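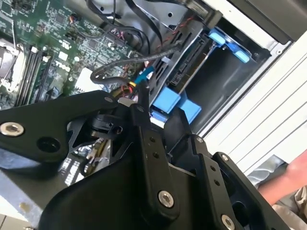 Notebook, Sunday, started writing at 4 in the afternoon with cold coffee

OK so, where we are. The club's entry for the teardown challenge is called Endetness (don't ask, it won the vote and the sticker is already printed) and the task we drew is getting drive carriers out of an old desktop tower with the gripper. One tower, lid off, the arm goes in, the carrier comes out and lands in the tray. Sounds like ten minutes' work. We've been at it since the start of April!

Today was meant to be all about the approach angle. Last time we came in too flat and the fingers kept wanting to go where the cables are, so I rewrote the waypoints at home, with a steeper entry and a pause just before the fingers close. The pause is my favorite part, because it gives whoever is on the stop button a second to look and yell. Hrnčiar is still the name of the planner script and Filo is still the name of the arm, for anybody new reading this. Bandia is the laptop. If Bandia goes to sleep in the middle of a run, Filo stops where it is and you have to home it by hand, so PLEASE leave the charger in.

Stuff I changed, so I don't have to dig for it later:

Closing speed went down to 30 percent. It was at full before, which was my fault, I copied the settings from the block stacking demo.

The pause before closing is now 10 seconds. Too long for the competition, fine for practice. We can trim it once we trust the thing.

Grip limit is 3,000 in the motor's own units (no, I don't know what that is in newtons, somebody should hang a spring scale on it). The highest reading in today's log was 2,871, so we're close to the limit and I'd like more room than that before we ask it to pull on anything stiff.
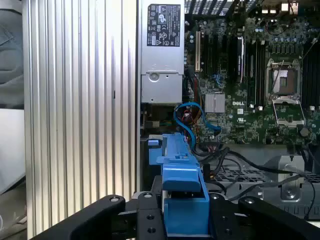 Dalibor Charvát
Student team lead, gripper and motion

Right, back to it. The view from the wrist is so much better than the one we had from the tripod! You get both fingers and the blue caddy between them, and if something is off to one side you can tell before you commit. I want us all to practice reading it, because on the day we won't be allowed to lean over the case and peek.

What still bugs me is the cabling. There are black bundles drooping over the vent grid, plus red and orange wires going in behind the caddy, and the planner knows about none of it. It thinks the inside of a computer is a nice clean box. Vratislav Kováčik wants to tie everything back before each run and I kind of want to leave it messy, since we have no idea how tidy the competition towers will be. We argued about it over lunch and got nowhere. Maybe half the runs his way and half mine?

He also asked if we could mark the caddy with a bit of tape so the vision code has something easy to find. The blue is already a gift though, it stands out really well against all that black and silver, so I'd try plain color matching first and save the tape for when that lets us down. The other blue things in there worry me a little (there's a SATA cable in the same sort of color, and the small latch). Size filter, probably. Vratislav, that one's yours if you want it!

For next time: spring scale, a proper tray with sides, and somebody please find the short hex key, I've looked in every drawer. I'm also going to save the new waypoints under their own name so we can go back to the flat entry and compare. Old file stays where it is, don't tidy it away.

Packing up now, Bandia is charging on the shelf by the window.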